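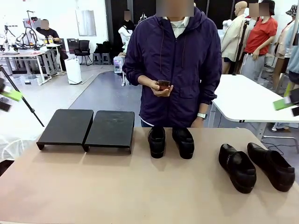

Re: Draft rules for shared-table work, second reading

To all members of the list:

The Okthorpe working group has finished its second reading of the draft rules for tasks in which a person and a two-armed robot work at the same table. The trial task remains shoe care and placement. Comments received from the Neston and Jireš sites have been merged into the text. One earlier message is quoted for reference.

> From: Bravura site office
> Section 4 says that a person may hand items to the robot "when it is safe to do so." Our operators read this in different ways. Some wait for both arms to stop. Others reach in while one arm is still moving. We ask the group to set one rule and to put a figure on it.

The group agrees that the old wording was too loose. Section 4 will now read as follows:

4.1 The person at the table keeps both hands on the far side of the work area while a gripper is closing on an item.

4.2 Brushes, polish and other hand tools stay with the person or on the person's side. They are not passed directly to a gripper.

4.3 Before reaching across the table, the person waits until both arms have been still for 5 seconds.

4.4 Stands are set in place before the run begins and are not moved during it. 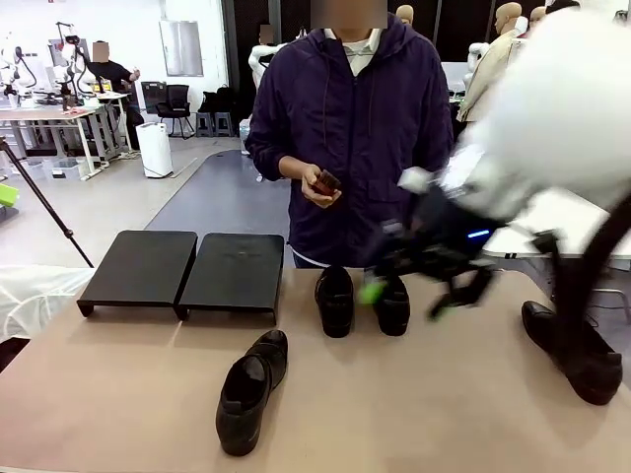 Does rule 4.3 apply when only one arm is in use?
Both arms must be still in every case. An idle arm may receive a command at any time, and the rule makes no exception for it.

Section 6 deals with the stop button. The Neston site asked whether one button is enough for a table with people on two sides. The group has decided that each person within reach of an arm must be able to press a stop button without walking around the table — a second button will be needed at some sites. Buttons are to be tested at the start of each shift and the result entered in the site log.

Section 7 on floor space is unchanged since February. Cables and bags are to be kept out of the path used by the person at the table.

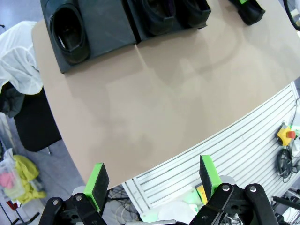 Gripper-side view of the table, with the stop button at right.

Written comments on sections 4 and 6 will be accepted for 30 days from the date of this message. Please quote the rule number in each comment and send one message per section. Sites that cannot meet rule 4.3 with their present software should say so and state what delay they can support.

Okthorpe working group, list office
22 August 2026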